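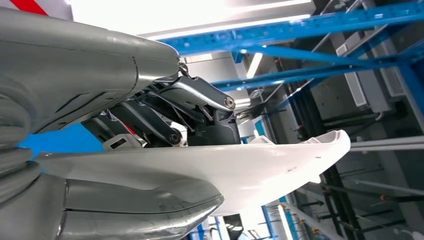 1 of 8. The white one. Glossy plastic, raised rim, wide at one end and rounded at the other. Still unclaimed.

The Unidentified Shelf: a gallery
Posted 2019-03-05 by Mansa Dankwa
Filed under: Kitchen, Dramani House, Grievances

Every shared kitchen has a drawer for things that belong to other things. Ours at Dramani House had outgrown the drawer, colonised the shelf above the kettle and was making enquiries about the windowsill. So last week Kwabena Sowah emptied the lot onto the big table, threw out the rubber bands that had turned to toffee, and left me to photograph and label whatever we couldn't name.

The rules are simple. If you recognise something, write your name beside its number on the sheet near the fridge and take it home. If you recognise it but don't want it, write that too, and it goes in the charity box. Whatever is left in September goes out with the hard rubbish.

Captions are mine. Guesses are credited to the guilty.

On number 1, for those joining the argument late: Benedikt Wiegand is sure it's a spoon rest. Nhyira Sulemana says a spoon rest that size would need a spoon you could row with. Italo Monti held out for the drip tray of a Drollia juicer, a machine he owned in a previous flat and remembers more fondly than most of his flatmates. He has been asked to produce the juicer. There are a few tiny dark specks towards the narrower end, which Benedikt considers evidence. He hasn't said of what.

2 of 8. Lid, glass, with knob
Fits none of our saucepans, and we've tried it on all of them, including the one with no handle that we keep for dyeing tea towels. It sits on the blue mixing bowl quite nicely if you don't breathe.

3 of 8. Wire thing
Springs open when squeezed. Springs shut as well, so mind your thumb. Nhyira reckons it's for lifting hot jars. I reckon it came off a lampshade. It has been on top of the fridge since before I moved in, and I'd got used to it as a sort of ornament.

4 of 8. Small Ollska key
The hexagonal sort that came with the bookcase. Please don't claim this one out of greed. Everyone here has an Ollska key already and most of us have a coffee mug full of them.

5 of 8. Cork, enormous
No known bottle. Italo would like it recorded that he'd be willing to meet the bottle.

6 of 8. Two-pronged fork, short
Pickles, said Benedikt. Snails, said Kwabena, in a tone that made us all look at Benedikt's jar of pickles differently. I've washed it twice on general principle.

7 of 8. Grater attachment, orange
Belongs to a Tisen food processor, because it says so on the back. The processor itself left with somebody's cousin and a lot of other things I'd like to see again, among them the good colander. If you're the cousin: we aren't cross. Bring the colander.

8 of 8. Bag of screws
I emptied it out and there are 22, no two alike. Nhyira wants them kept in case something falls apart. Kwabena points out that several things have, and none of them took any of these.

Updates

Number 6 has been claimed by Benedikt, for pickles. He'd rather not discuss it further.

Number 2 was borrowed on Sunday-roast principles (something needed covering, and it was the nearest thing that covered) and has been returned, a bit cleaner than it left.

Number 1 has had the most votes on the sheet and the least agreement. Current entries: spoon rest, juicer part, soap dish for a very long soap, the bottom half of something, the top half of something, and "canoe". Whoever wrote canoe should use their own pen next time. I'm inclined to put it by the sink and let it hold the scourers until its owner turns up, but Italo has asked for a stay while he rings his old flatmate about the juicer.

The sheet is still by the fridge. Labels are on masking tape, so please don't peel them off to mark your leftovers, Kwabena.

Comments are open. Photos of matching saucepans are very welcome, especially if the saucepan has been missing a lid and feels sad about it.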